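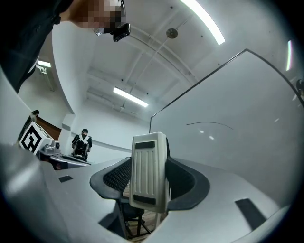
How often does a wooden floor under metal chairs need a new coat of finish?
Every 3 years, if the chair feet carry felt pads and the pads are replaced when they wear thin.

Iraís Manríquez maintains floors for Grovham, which rents out meeting and work rooms. She sets the interval by wear at the tables. "The walkways hold up. The damage is where a chair slides back," she said. "It's the same few boards each time."

Her records cover 84 rooms. Bare metal feet account for most of the scratches she logs, followed by grit carried in at the door. She has the boards dry mopped daily and damp mopped once a week, with the mop wrung out hard.

Gray tabletops get a damp cloth and no polish. "Polish drips," Manríquez said. "Then the new finish won't stick to that spot."

The next recoat is set for September.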